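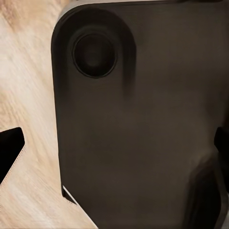

Halifax, 18th June

Hello again from the planning and simulation end of the hallway, where the kettle is finally fixed and the whiteboard has been wiped for the first time since November. I promised in the last issue that I'd write something about what we've been doing with flat objects, and then I kept putting it off in the hope of having a better ending. I still don't have the ending, but there's plenty to tell, so settle in.

Flat things have been our headache all spring. A mug or a bottle gives the grasp planner lots of places to put its fingers, and if it gets the height a bit wrong you still come away holding a mug. A phone lying on a table is a much meaner proposition. There's only a thin strip of side to work with, the table is right there underneath, and a dark matte back gives the perception code very little to hang on to. Our depth model was perfectly happy to tell us where the middle of the phone was (lovely, thank you) and rather vague about where it stopped, which was the part we wanted.

So a good deal of the work has been in Proraden, our simulator, with a dark slab of a phone, camera bump and all, on a pale wooden tabletop. We chose the wood on purpose. The first tabletop we used was a flat grey, and the segmentation network did beautifully on it and then got muddled the moment there was any grain. Margaux Renaud spent most of a week on the wood textures, changing how strong the grain is and which way it runs, and the edge estimates have been a good deal steadier ever since. If you've walked past her desk and wondered why she had so many pictures of floorboards open, now you know!

The camera bump turned out to be more interesting than we expected. From above it throws a soft shadow across the back of the phone, and the old edge finder loved that shadow. It would draw a nice confident line down the side of the bump and announce that it had found the phone's edge. Margaux's fix was to let the edge finder propose as many lines as it likes and then have the planner check each one against the depth map before believing it. It's slower, by 40 milliseconds on the lab machine, and we've all agreed we can live with that.

The other big change is in how the fingers close. Fliltarov, the controller (yes, we're keeping the name, the vote was held fairly), used to assume that both fingers would arrive at the object together. With a pinch from opposite sides that's hardly ever so, and whichever finger touches first starts pushing the phone along the table toward the other one. The new version watches for the first contact, holds that finger where it is, and brings only the other one in. When I step through a close in the viewer now, I find myself stopping at that first touch every time, just to watch the phone stay put. It's a small pleasure, but I'll take it.

For those who like numbers: the latest overnight batch was 773 simulated grasps, and 242 of them were thrown out by the planner before the fingers moved at all, mostly on the grounds that a fingertip would have hit the table. I think that's too cautious. Margaux thinks it's about right, and we've had several long and friendly discussions over lunch without either of us budging. The clearance margin is set at 2 millimetres and it lives in the planner's config file under finger_clearance, so if you're running your own batches, please try a smaller value and let us know what you see. Only do that in simulation for now, please - the fingertips on the real arm take a while to replace.

A few bits of housekeeping while I have you. The new replay viewer is on the shared drive and will open any log from this month, although older logs need converting first and the script for that is a little fussy about folder names. The Guérin folks, who are using our planner for their own tray-sorting project, have asked for a proper written description of the contact messages, and I've started one. It's in the docs folder, it's half done, and anybody who feels like adding to the section on timeouts would have my lasting gratitude.

Next up is the same phone face down near the edge of the table, and after that a stack of thin notebooks, which Margaux is looking forward to and I am not. Drop by if you'd like to see a run. Mornings are best, before the batch machine gets busy, and there are usually muffins.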